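Taking a group to a robot open day, what should I plan for?

Posted in Days Out & Visits by Yasmine Badawi, 2 Jun 2023

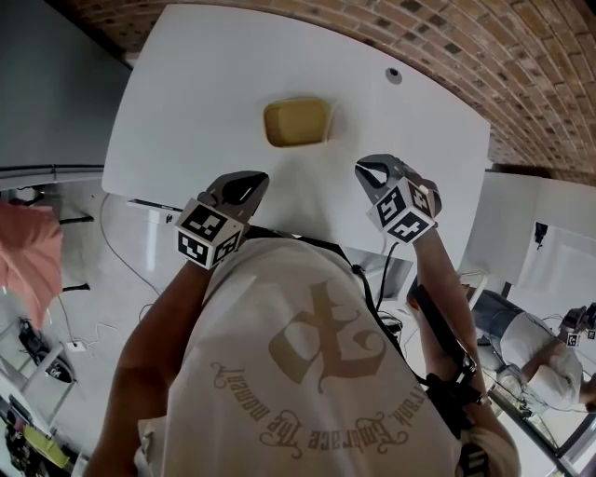
So I've somehow ended up in charge of our neighborhood group's trip to the Ungate open day over in Plesville. They do robot training work there, the kind where people hold the grippers in their own hands and go through a job over and over so the machines can learn from it. I went for a quick look in April with my brother-in-law and loved it, but it was just the two of us and we sort of wandered in and wandered out. Now I've got 32 people signed up, ages nine to eighty-something, and I'm getting nervous!

What I can't work out is how long to plan for. When I went, we stood and watched one station for ages (you get weirdly caught up in it, somebody picking up the same little tub again and again, and you start rooting for them), but I don't know if the kids will have the patience. My brother-in-law had had enough after ten minutes and went looking for coffee.

Other stuff I'd love to know:

Do they let visitors try the grippers? On my visit we only watched. The website says "hands-on" but doesn't say whose hands.

Is it okay for someone who can't stand very long? I have two people who'll need chairs.

Can we all go in together or do they split you up? The bus from here holds 40 so getting there is fine, it's what happens at the door that worries me.

Also is there anywhere to eat nearby? I remember a bakery but it may have been in the next town over, I was not driving and I was not paying attention.

Thanks in advance, and sorry for the long post!

Khurram Durrani
Member, 2,951 posts

Hi Yasmine, I took my scout troop last year and then went back with my daughter, so I can help with most of this.

They will split you up. We were put in groups of eight and sent around at different times, and the waiting groups sat in the front room with a video running. With 32 you'd be four groups, so I would ask for the first slot of the day or you'll be there past lunch. Email ahead with your exact number. They're friendly but they really don't like surprises at the door.

Trying the grippers: yes, but only at the end and only at the visitor table, not at the stations where the staff are recording. Our kids each got a couple of minutes with a pair. It's harder than it looks! You squeeze and the jaws close, simple enough, but you don't have your fingertips to feel with, so everybody misses at first or knocks the thing across the table. My daughter got the hang of it way faster than I did and hasn't let me forget it.

A few things I'd tell your group before you go:

The black and white squares stuck on the cubes behind the grippers are how the cameras keep track of where each hand is. If somebody puts a hand over them the tracking drops out, so they'll ask you to keep your fingers off. Same goes for floppy sleeves. Short sleeves are best if anyone wants a turn.

Watch your feet. There are cords on the floor at some of the tables, and I'd keep the little ones close by.

Questions are welcome, just wait until the person has finished a run. One of my boys shouted "why don't you just use your hands" in the middle of one, and to her credit the lady laughed, but she had to start over.

For time, I'd say an hour and a half for each group, counting the waiting. The nine-year-olds will be okay if they know they get a turn at the end. Ours were.

I can't remember about chairs. I think there were some?

Aqeel Siddiqui
New member

went in april, parking is terrible. if your on a bus you're fine. the bakery is in Priltville not Plesville, its a ten minute drive. good cheese rolls

Paavo Hämäläinen
Member, 300 posts

Khurram has most of it, I'll just add the chairs part. My wife uses a cane, and Špela Yordanov at the front desk found her a folding chair and let her take it from station to station. You do have to ask, they don't put them out. The whole thing is on one level with no steps, and the restroom is right off the front room.

One thing I'd do differently is read up a little first. We walked in expecting robots zooming around, and for the first part it was people at tables moving containers from one spot to another. I was a bit let down, to tell you the truth. Then one of the staff explained that each run gets saved and used for teaching, and I got a lot more interested and we ended up staying until they closed the doors. If you give your people that little talk on the bus, they'll enjoy it more from the start.

The picnic tables by the Butt Road entrance are free to use if you'd like to bring sandwiches and skip the bakery.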